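About Us

Trikadar is a small laundry and folding service in Nalstead. We wash, dry, fold and pack clothes for families, for guest houses and for people who simply do not find the time for it at home.

Our company started with 3 washing machines in a former shoe shop on Furtado Street. Today we fold 700 pieces on a normal working day, and the shop is still in the same building, only the back room became bigger.

Folding is the part of the work we care about most. A sweater which is badly folded gets a hard line over the chest, and the customer must iron it again. For this reason we treat knitwear separately from shirts and towels. It is laid out on a wide table, held by the corners and made smooth before the first fold - mustard yellow, gray or black, every knit gets the same attention.

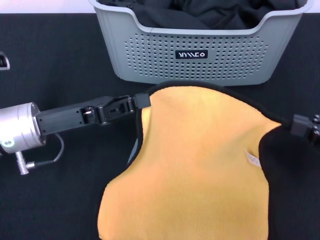

How We Work

Your clothes stay together from the door to the shelf. We do not mix the orders of different customers, and each order is folded in one go. If you like your sleeves folded in a special way, please tell us at the counter and we will write it on your card.

Where To Find Us

We are open from 7 in the morning, and on Thursday also in the evening. Parking is behind the building, next to the Cimov bakery. For guest houses we offer pick-up in all parts of Nalstead - please ask us for the price list.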